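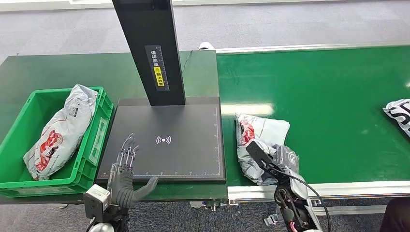

Label Up, Please: a Visit to the Cosance Parcel Cell
By Jarrah Ellery
Friday, December 14, 2018

Print | E-mail
3 comments | 51 shares

Cosance opened its demo hall for an afternoon and I went for the rules. Sales talk I can get anywhere. The parcel cell moves plastic mailing bags between a crate, a scanning platform and a green belt, and the sign on the scanner column asks, in Chinese, for the shipping label to face up. Fine rule. Who checks it?

Our guide from Quinlan, the integrator, said the cell follows a written procedure. I asked to see it and got 2 pages. Speed was covered. Crumpled bags were not, and a bag is a floppy thing whose label can end up in a fold. I asked what happens after a failed scan and was told "it retries." How often? He would find out.

I also asked how near a visitor may stand while the arm is live. Two staff gave me two answers. For a pitch that mentions 400 sites, I'd want one, painted on the floor.

A revised procedure is promised for February. I've asked for a copy.

Contact | Copyright Zomumell | Back to top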